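The Woman Who Owed Erkov a Story

The first thing I ever told Mr. Erkov was a lie about a goat. I was twenty-two, I was sitting on an upturned bucket in the back of his warehouse in Tollis, and two men whose names I never learned were standing by the door looking bored. Erkov had a blanket over his knees and a bowl of sunflower seeds. He wanted to know where my brother had gone with his money.

I said, "Well, it starts with a goat."

I have no idea why! My brother had never owned a goat. But Erkov stopped chewing and said, "What goat?" and I could feel the whole evening tilt a little in my direction, so I kept going. I gave the goat a bad leg. I gave it a widow. By the time I ran out of breath it was past midnight and the goat was on a ferry, and Erkov yawned and told the two men to find me a cot.

So that was October. I stayed until the snow came off the hills.

People ask me if I was scared (I tell this at dinners now, I've gotten pretty good at it) and of course I was scared. I threw up behind the flour sacks that first morning. But you can't be scared at full strength for months, your body gets tired of it. After a while I was mostly worried about plot. What does the widow want? Why did she sell the house in Fivmont if she was only going to walk back there on foot? I'd lie on the cot, working it out, and listen to the trucks come in, and at six in the evening somebody would knock and say he was ready for me.

He was a terrible audience, by the way. He interrupted. He wanted everybody's job and everybody's salary. If I said a man came into a room he wanted to know was it a big man, and did he owe anybody. Once I killed off a schoolteacher I was sick of and he didn't speak to me for two days, and on the third day a tray came in with a note on it that said BRING HIM BACK. So I brought him back. It was his cousin who had drowned, it was dark, the coat was the same. You'd be amazed what people will let you get away with if they want the person to be alive.

The one who caught me out was Arlo Ostrowski. Arlo kept the books. He had thin gray hair, wore the same green cardigan all winter, and used to sit in the corner during my stories pretending to add things up. One night after Erkov had gone to bed he stayed in his chair and said, very quietly, "The widow's ferry left at noon in October. Last night you said it left in the dark."

I said there were two ferries.

"There's one boat to Torres," Arlo said. "There has only ever been the one boat."

I hadn't said Torres. I want to be clear about that, because I've gone over it a thousand times. I'd made up a ferry and I'd never once said where it was going. My brother went to Torres. I knew that and my mother knew that, and up until that moment I believed we were the only two.

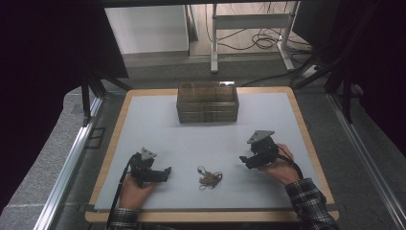
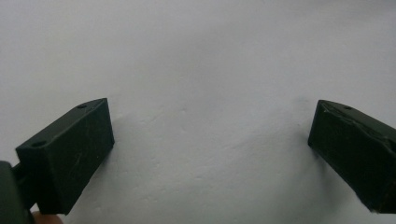

Cord and box on the board, and a bare stretch of pale surface between two dark gripper fingers.

I didn't sleep at all that night. I kept thinking, okay, either he's going to tell Erkov, or he's already told him and they're letting me run on for fun, like you let a fish run. And then there was the third thing, which I didn't get to until it was nearly light, and it was that Arlo might be in it himself. Somebody had to have shown my brother where the money was kept. My brother couldn't find his own shoes.

So the next evening I changed the story. I put in a clerk.

I made him a nice man, sort of tired, with a daughter who needed an operation. I said he worked for a rich farmer who never looked at his own accounts. I didn't look over at the corner while I was telling it. I said the clerk had been moving a little at a time for years, so little that you'd need to sit down with every page to see it, and then one spring he needed somebody young and stupid to carry a suitcase onto a boat.

Erkov leaned forward so far the bowl slid off his lap. Seeds everywhere.

"How much was in it?" he said.

"Seven hundred and thirty-three thousand," I said. I pulled it out of the air! I'd seen 733 painted on the side of a truck that morning and it was just sitting there in my head.

In the corner, Arlo's pencil stopped.

"And does the farmer find out?" said Erkov.

I said I was tired, could I please tell him tomorrow, and he grumbled about it, but he was used to that by then. He liked to have something to go to bed on. The men walked me back to my cot and I lay down with my boots on.

It must have been four in the morning when the door opened. No lamp. I could smell the cardigan, wool and pipe smoke. He put a set of truck keys on the blanket next to my hand and stood there a minute, breathing through his nose the way he did.

"The clerk's daughter," he said. "Does she get the operation?"

I told him yes. I told him she was fine, she was running around, she'd grown an inch.

"Good," said Arlo. "The gate sticks. You have to lift it."

I lifted it. The truck was the one with the number on the side, and there was half a tank in it and a loaf of bread on the seat. I drove through Fivmont with the lights off, past a lot of houses that could have been the widow's, and I got to the water a little before noon. There was one boat.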